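Nevus hand-held gripper: frequently asked questions

Last tidied in March. If your question isn't covered, ask on the build thread, where someone will answer it and someone else will disagree.

What is Nevus?

A two-finger gripper you hold in your fist and work by squeezing. It carries its own camera, so you can record yourself picking things up and later try to persuade a robot arm to do the same. Nithin Subramaniam drew the first version at his kitchen table. Cyprian Krajewska redrew it so that it could be taken apart again.

How much does it cost to build?

Our last one came to $755, including the camera and a bag of screws that we will be using until retirement. You can spend less. Nithin has a spreadsheet proving it, and the spreadsheet leaves out shipping.

Do I need a workshop?

No. We use the Assefa shared shop on Friday evenings for the drill press and the company, but everything after the printing can be done on a table you're fond of. Put something down first if you're very fond of it.

What do the fingers look like once they're on?

Ours have a squared-off block at each tip with a black pad on the inside face. Each link arm has a brass-rimmed bushing near the top.
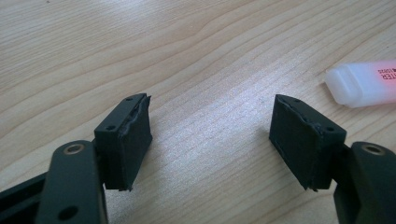 Both fingers open, pads facing each other. Highlighter at upper right.

The edges of my pads look chewed. Did I do something wrong?

Probably, but so did we. The seams along the top of ours are rough and there's a ragged bit at the corner. Trim whatever sticks out past the contact face and leave the rest alone. Cyprian spent a whole evening making one edge perfect and then glued it on upside down.

Which glue?

Anything flexible. Superglue goes brittle and lets go at the worst moment. We use the Loteck contact adhesive the shop buys in bulk: a thin coat on both faces, wait until it's tacky, press, and leave it clamped overnight. The wait is the part people skip. You get one try at lining it up.

My fingers wobble.

Check the bushings before you blame the print. They should press in with firm thumb pressure. If one drops in by itself, the hole is oversize, and you should reprint the arm. Wrapping the bushing in tape works for an afternoon – ask me how I know.

How should I check the alignment?

Open the gripper all the way, point it at a plain surface and look at the camera view. You want to see both tips, with clear space between them. Then close it slowly and see whether the pads meet flat. If they meet at one corner first, loosen the tip block screws, squeeze the pads together and tighten while they're touching.

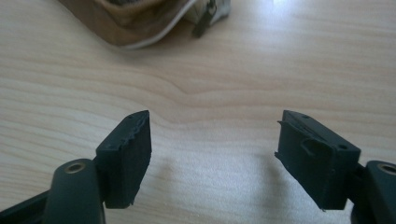
View past the open fingers to the tabletop. Tan pouch at the top.

Does the background matter?

For checking alignment, a plain one is easier on the eyes. For recording, use the clutter you really have. A robot that has only met a clean table will be a snob about yours.

How many recordings do I need?

More than you'd like. For one simple pick-and-place job we do 30 as a warm-up, throw them all away, and start counting after that. Our full set stands at 3,375, and Nithin can recognize his own wrist in any of them.

Can I use it with the Trumia arm?

Yes, with the adapter plate, file 37 in the parts folder. The numbering made sense when there were four files.

Can I buy one assembled?

No. We have day jobs. We will lend you a hex key.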